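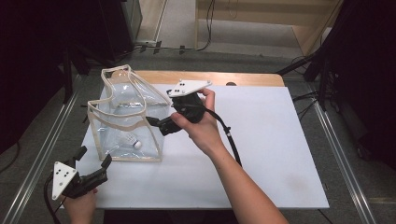
Minutes of the General Meeting, Raltis Social Badminton Club
Held 8/28/21 in the meeting room at Skidano Hall
Minutes taken by the club secretary

The meeting was opened by the president at 7.05 pm. Enough members were present for a vote. Apologies were received from two members of the junior group and from the equipment officer, who sent a written report.

1. Minutes of the last meeting

The minutes were read by members beforehand. One correction was asked: the colour of the new court tape is yellow and not green. With this correction the minutes were accepted.

2. Matters arising

The broken net post on court two is repaired. The hall has returned our spare key. The question of the heater in the change room is still open, the secretary will write again to the hall office.

3. Money report

The balance of the club account is $2327. The hall hire for the winter is paid. There is one invoice outstanding from Hegde Sports for grips and string, and it will be paid this week. A member asked if the account includes the junior fees. It does, except for three families who pay by the term.

4. Shuttlecocks and their bags

This item took the longest time. The equipment officer's report was read aloud. It says that the cardboard tubes do not survive in the cupboard. The lids get lost, the tubes are pressed flat under the net bags, and the feathers are then bent before anybody has played with them.

The proposal is to keep the open shuttlecocks in clear plastic bags with a fabric edge, the kind that stands up by itself. Members discussed the following points.

– With a clear bag it is possible to see what is inside without opening it. Several members said this would save the looking about at the start of the evening.
– The shuttlecocks should be put in one by one and laid down softly. They should not be thrown in or pushed down with the hand. A feather skirt which is bent at one side will wobble in flight and is good only for practice.
– One member was worried that a soft bag gives less protection than a tube. It was agreed that this is true for travelling, therefore for away matches we keep using tubes. The bags are for the cupboard and for the side of the court.
– The bags must stand on the upper shelf with nothing on top of them.
– Used shuttlecocks which can still be played should go in a separate bag, marked with a ribbon. The colour of the ribbon was discussed for some minutes and left to the equipment officer.

It was asked how many shuttlecocks we have. The report gives 100 new ones in closed tubes and nearly 70 used ones in playable condition. The meeting thought this is sufficient until the end of September, if the juniors practise with the nylon ones.

Moved and seconded: that the club buys six clear bags with fabric edge, at a cost not more than the amount in the report. Carried. One member abstained.

Action: equipment officer to order the bags and to write labels for the shelf.

5. Packing up after play

Following from item 4, the president reminded everybody that packing up belongs to the last group on court. In the past weeks shuttlecocks were found behind the benches and one under the radiator, and a racquet was left on the floor over night. A member suggested a short list on the inside of the cupboard door. The text was agreed as follows:

Collect the shuttlecocks from all courts, also behind the benches
Sort new, used and broken
Put the broken ones in the bin
Stand the bags upright on the top shelf and close them
Roll the nets, do not fold them
Lock the cupboard and hang the key back

The junior parents asked if the children may do the sorting. There was no objection, as long as an adult looks at the result. Some of the broken ones can be kept for the craft table at the Christmas party.

Action: secretary to print the list.

6. Friendly match with Stekel

The Stekel club has invited us again for a friendly match in September. They offer four courts and supper. We bring half of the shuttlecocks. It was decided to accept. Members who want to play should write their name on the sheet in the hallway – doubles pairs will be made afterwards and not by the members themselves, to avoid the difficulties of last year.

Two cars are available so far. More drivers are needed.

7. Other business

A member asked for softer lights over court one. The hall office decides this and not the club, but the question will be passed on.

The biscuit tin is empty. Whoever took the large teapot home to clean it is asked to bring it back.

The meeting was closed at 8.20 pm. The date of the next meeting will be put on the notice board.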